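Search this site

Company Programme workshop notebook
Entry: May, Friday, start 3:40 p.m.
Written up by: B. Laryea
Present: full student team except two on the geography trip. M.-A. Dramani in from 4:15.

Carried over from last entry: re-cut of the lid template, trade stand layout, cost sheet for the second batch. Lid template done. Other two below.

1. Product

Loleck desk organizer, version C. Changes from B: base thickness up one size, pen slot widened, divider no longer glued. The divider now drops into a groove on each side. Groove depth on the first three pieces was uneven because the stop on the router table had been set by eye. Reset with the steel rule and re-cut. Pieces four onward fit by hand without sanding.

Edge finish still inconsistent. Two students sand with the grain and the rest go in circles, and it shows once the oil is on. Put a sample block on the bench and asked everyone to match it. Next session someone needs to check each piece against the block before oiling, not after.

Quaye stencil for the logo works on flat faces only. On the curved front it bleeds at the bottom of the letter L. Options: move the logo to the back, or use the branding iron. Iron needs the fume hood and therefore me or Mohammed-Awal in the room. Team voted for the back face. Fine.

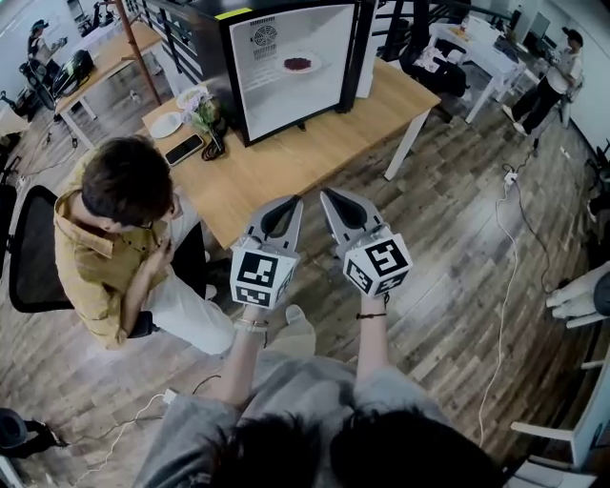 Grippers with marker cubes, overhead view.

2. Batch count and stock

Organizers finished to date, both batches: 72. The sales sheet and the shelf now agree. They did not agree at 3:40. The gap was a tray of finished units in the paint cupboard that had been logged as sold when it was moved. New rule, written on the inside of the cupboard door: a unit is logged as sold when the money is logged, same line, same initials.

Offcuts: enough for a run of small phone stands if the team wants a lower-priced item on the table. Finance lead wants a cost per piece before agreeing. Reasonable. Cutting time is the larger part of it and we have no timing for the small parts yet. To time five pieces next session and take the mean, leaving out the first.

3. Costs

Sales income so far $291. Material spend has been kept separately and I have not merged the sheets, as the team has to do that themselves for the report. Noted for them: the drill bits are listed as materials in one place and equipment in another. Pick one. The judges last year went straight to that kind of thing.

The Kavura order form has a minimum order on hinges that is more than we need. We do not need hinges at all if version C stays as drawn. Order cancelled.

4. Company report

Word limit is 2000. Draft is over by some margin, nearly all of it in the section on how the company name was chosen. Cut to one paragraph. The section on what went wrong is too short and has no dates in it. The students have this notebook available and should use it: the router stop, the stencil and the cupboard tray are all usable material.

Mohammed-Awal read the market research section. Comments:
- Survey question on price is leading. Keep the result but say so in the text.
- Chart has no label on the vertical axis.
- Quotations from customers need the customer's permission. Three have it. Remove the rest or ask.
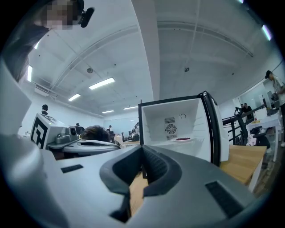 White mini refrigerator, small plate on the compartment floor.

5. Trade stand

Table dimensions confirmed by the organizers. The back panel from the winter fair is wider than the table. It can stand on the floor behind it if the feet are turned, tested in the corridor and stable. Unik display risers go at the two ends, with the middle clear for the demonstration piece. One organizer to be shown in parts so that the judges can drop the divider in themselves.

Rota for the stand is drafted. The managing director had put herself down for every slot. Reduced to half, so others get asked questions too.

Presentation run-through, first full one: over time by a minute and ten seconds. Slides are not the problem. The handover between speakers is slow, with each person introducing the next. Drop the introductions. Second run-through was close enough to the limit to stop there.

6. Interview practice

Mohammed-Awal played the judge, one student at a time, 2 questions each. Production answered well. Marketing gave the price when asked for the margin. Finance gave the margin correctly but could not say what was in it. To repeat with different questions. I will write them, as the present set is now known to the whole team.

To do before next session
- Oil the remaining sanded pieces (production)
- Time five small pieces (production, finance)
- Report down to the limit (all sections, one editor)
- Axis label, permissions (marketing)
- New interview questions (BL)
- Return clamps to the design room (MAD)

Router off at the wall, extraction off, cupboard locked 5:25.

Contact the enterprise workshop | Copyright, all rights reserved | Back to top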